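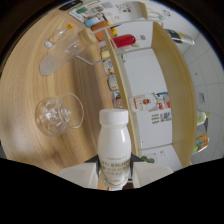

Dong-hyun Won wrote in after the last page on winter storage to ask whether a motorcycle chain can be cleaned without a paddock stand. It can. It takes longer, and you will be down on your knees for most of it, but a flat garage floor and a friend to roll the bike will do.

Cleaning and oiling a chain at home

Do the job at the end of a ride, when the chain is still warm. Let the exhaust cool first. Switch the engine off, take the key out and leave it out. Never clean a chain with the engine running and the bike in gear. People lose fingertips that way every season.

What to have ready

Kerosene or a chain cleaner marked safe for O-rings
A soft brush (an old toothbrush is fine)
Two or three rags
Chain lube
Cardboard to put under the rear wheel
A ruler

Gasoline and brake cleaner can damage the rubber rings, and a wire brush will cut them.

Steps

1. Put the bike in neutral and slide the cardboard under the chain. If you have no stand, mark your starting link with a dab of chalk.

2. Wet the brush and scrub the lower run, inside and outside faces first, then the side plates. Roll the bike forward a little and do the next stretch until the chalk mark comes back.

3. Wipe everything down with a dry rag. Wait 21 minutes if you can. In-ho Yoon waits exactly that long, the length of one side of a record he likes.

4. Put the lube on the inside of the lower run, where it meets the sprocket. A thin coat is enough. Keep it off the tire and the brake disc.
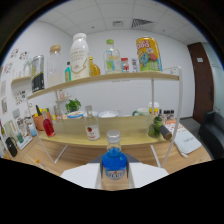 5. Check the slack. Push the chain up and down midway between the sprockets and measure the travel with the ruler. Use the figure in your owner's manual, and check whether it is given for the bike on its side stand or upright.

6. Leave it overnight before riding. Wipe off any extra lube in the morning.

For a bike used every day, repeat every 526 km, or sooner after rain. My own Costell gets it on a Saturday, whatever the odometer says.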